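Open Day at the Jardine Glassworks, Clurnidell

I'd been meaning to get out to Clurnidell since February, when my sister gave me a flyer for the Jardine open day and I stuck it on the fridge and forgot it. Well, Fri 28 September finally came around and I took the day off work and drove up. It's 28 miles from my place and the last five are all bends, so if you get carsick, sit in front!

Parking was in the field behind the works (bring boots). Tickets were nine dollars, and that gets you the furnace hall, the cutting shop and a stamp on your hand that I still haven't scrubbed off.

The furnace hall first. Oh my goodness, the heat! Our guide was Mārtiņš Uibo, who has been blowing glass there since he left school and talks about it the way other people talk about their dogs. He made a little jug while we stood behind the rail, chatting the whole time, and then stuck it back in to melt because he didn't like the handle. I'd have bought that jug. 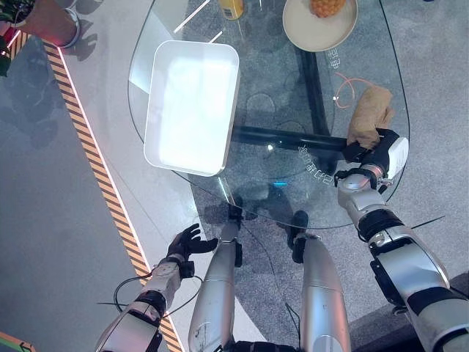

After that we went across the yard to the cutting shop, which I liked even more. They do a lot of edge work by hand, and Selim Sarıgül let a couple of us try the polishing wheel on scraps. Mine came out looking chewed. He was very polite about it. He told us most of their orders now are shelves and tabletops, with the fancy stemware mostly made for Christmas, and that a customer once sent back the same shelf twice over a scratch that was on her glasses.

Lunch was soup from the Flekmont van and it was fine, a bit salty. The line was long, so go before noon if you can. I ended up sharing a bench with a retired couple who come every year and only ever visit the seconds room.

They were right about the seconds room, by the way. Two green tumblers and a wonky candle holder came home with me, wrapped in newspaper, and I drove those bends like I had a baby in the back. The tumblers are already in use. The candle holder leans, so it's living on the bathroom windowsill for now.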